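Gerrit Martens
Aug 19, 2020

1/ Thread on the Flarklow county public records fight, for people who asked me to put it in one place. I have been to most of the hearings and read the filings. I'll say where I'm guessing.
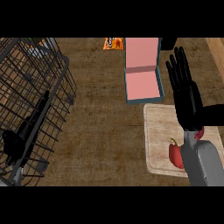
2/ The request. In May, Antonina Polishchuk asked the county for emails between the commission chair's office and Jodoseck, the company that got the road salt contract. She is a retired bookkeeper who lives in the county. She does not work for a campaign, whatever you read in the comments.

3/ What she asked for was narrow. One office, one company, one contract. The form is two pages and she filled in every box.

4/ The county wrote back that there were 1,195 emails that matched. They wanted $900 up front to review them. She paid it. I have seen the receipt.

5/ Then she got 400 emails. Most of them were newsletters, meeting invites and out-of-office replies. A lot of pages had everything blacked out except the signature line.

6/ So where are the other 795? The county's answer was that they are "exempt or duplicate." It did not say how many were exempt and how many were duplicates. State law says the county has to give a reason for each record it holds back. It gave one reason for the whole pile.

7/ The chair is Koen Lambrechts. He has said twice in open session that he has nothing to hide and that the clerk's office made the call. The clerk's office says it followed the advice of the county attorney. The county attorney does not comment on pending matters.

8/ Now the part people are getting worked up about. Lambrechts used a personal email account for some county business. That is not a rumor. His own address shows up in the cc line on several of the messages that were released.

9/ Using a personal account is not against the law here. Keeping county records on one and not handing them over when asked is a different thing. We do not know yet if that happened. Anyone who tells you they know is ahead of the evidence.

10/ Some of you have asked if anyone is going to testify. Maybe. Khải Thân was the chair's scheduler until the spring and her name is on a large share of the emails. Polishchuk's lawyer has asked to question her under oath. The judge has not ruled on that.

11/ Please leave her alone in the meantime. She has not been accused of anything. She had a desk job and sent calendar invites. Somebody posted her street yesterday and I reported it.

12/ On the theory about Tarnanmont. Tarnanmont is the firm that stores the county's email backups. The story going around is that every deleted message is sitting there and somebody is blocking access. I called them. They confirmed they hold backups for the county and would not say more.

13/ The contract is public, so I read it. Backups are kept for 18 months. The salt contract was signed last fall. If messages were deleted, they could still be on the backup, if they were on the county system to begin with. Personal accounts would not be covered at all.

14/ The lawyer has asked for a preservation order for that reason. If it is granted, Tarnanmont can't overwrite anything while the case is open. To me that is the most important item on the calendar and it has had the least coverage.

15/ About the contract itself. Jodoseck was not the low bidder. The low bidder was Pavliuk, a smaller outfit that has hauled salt for two of the towns. The commission said Jodoseck scored better on storage and delivery. The score sheets were released and they do show that. I have no way to judge if the scores were fair.

16/ Stepan Palamarchuk, the one commissioner who voted no, asked for the score sheets before the vote and was told they weren't ready. They are dated the day before the vote. He raised this at the last meeting and it is in the minutes, near the end, under other business.

17/ I voted for Lambrechts, for what it's worth. I also think Polishchuk should get what she paid for. I don't see a conflict there.

18/ What comes next: the ruling on the preservation order, then the ruling on testimony. The hearing is open to the public but seats are limited and you have to sign up with the court clerk by phone.

19/ Correction to post 5. I said "most" were newsletters and so on. I went back through and it is closer to half. The blacked-out pages are most of the rest.

20/ Replies are open. If you have a document, send the document. I can't do anything with a screenshot of somebody else's post.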